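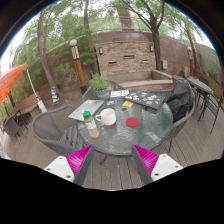 Textured glass holds a ring under a bottle for as long as the bottle stands there, according to one reply to the May item, and the coaster belongs under the bottle before it belongs under the mug. Bustos, who sent it, also asked for the patio notes to be set out in one place. They follow, with the reader points folded in.

Patio Tables as Desks
Trukik Newsletter, household section
Nov 4, 2022

Glass tops

A rippled or mottled glass top is a fair work surface and a poor writing surface. A pen follows the texture and the line breaks up. Put a notebook under the sheet, or write on the cover of something stiff. Laptops sit well enough on their rubber feet, but check that all the feet are in contact. On a strongly patterned top one foot may sit in a low spot, and the machine will tick when typed on. A folded card cures it.

Drinks

Keep one felt coaster per table and give it to the cold drink. A hot mug with a dry base leaves little on glass. A chilled coffee bottle sheds water down its side for as long as it is colder than the air, and the water runs toward the lowest point of the top. Screw caps go back on between sips. An open mug should stand with its handle toward the person using it and a full hand's width from any laptop.
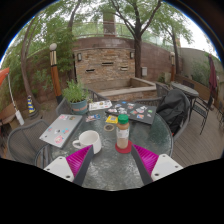 Laptops

Close the lid when leaving the table, even for a short time. Leaf litter and grit get into a keyboard faster outdoors than in. Closed lids also keep direct sun off the screen, though a dark lid will warm quickly and should be turned out of the light or taken in. Stickers on a lid soften at the edges in heat – press them down once the lid has cooled, and do not stack another machine on top while they are tacky.

Loose paper

Stickers, cards and small packets go between the laptops, under a sheet or notebook if there is wind. Do not use a drink as a paperweight. Otcombe readers reported the most losses through deck boards, and a flat tray with a low rim was the usual remedy.

Chairs and jackets

Woven chairs take a jacket over the back without marking it, but a heavy one slides. Drape it across the back and seat together. Empty the pockets first, as keys work down into the weave.

Clearing up

Drinks leave first, then paper, then laptops. Wipe the glass with a damp cloth along the pattern, then go over the rim, where spilled coffee collects and dries. Wash felt coasters by hand in cool water and dry them flat. The Plunow coaster sheet has cutting patterns in 2 sizes and can be had from the usual address. 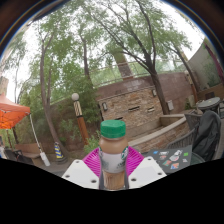
Bottled drink, cap on, at the patio table.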